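Two-arm cell, plates never sit the same twice
Flakden boards > Cell setup and upkeep

kernel_pete
18/12/2022
We run two arms on one white table and hand grey plates between them. The gripper on the first arm has started closing slightly off from where it was taught. Siyabonga Mokoena reckons it's the base. I doubt it. Base bolts get blamed for everything.
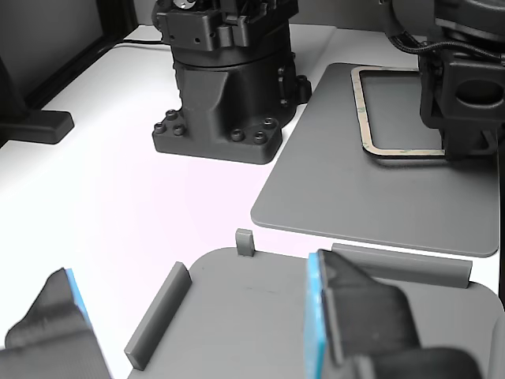 I put a wrench on all of them anyway and none moved. The Flurkero guide says to recheck after 500 cycles, which strikes me as a number someone liked the look of.

Ryu
Did you check the pads? Ours crept along the finger and it looked exactly like a base problem. Cost us 23 evenings.

kernel_pete
Pads are glued and I can't shift them by hand. Not convinced.

rouncho
Can't shift them by hand means very little. Mark the edge with a pencil, run it, look again. I'd also tape an outline on the table for each plate - cheap, and you'd see whether the plate is what's wandering.

Ryu
Tape is fine until it lifts. I'd sooner have a proper stop screwed down. 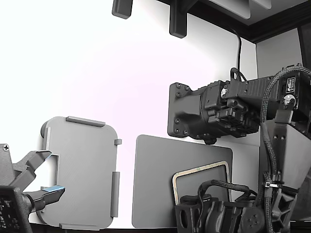 Can you re-teach one arm and leave the other alone? Only if the handover point is checked afterwards, as both arms have to agree on it.

kernel_pete
So I re-teach one and end up doing both. Lovely.

rouncho
Takes roughly 4 minutes each. - Ro-un Cho

Ryu
Four minutes if it works first time. I've yet to see that. And please don't re-teach before the pencil test, you'll hide the fault and be back here in January.

kernel_pete
Fine, pencil first. I still say it's the taught point. Will post the marks when I've run it.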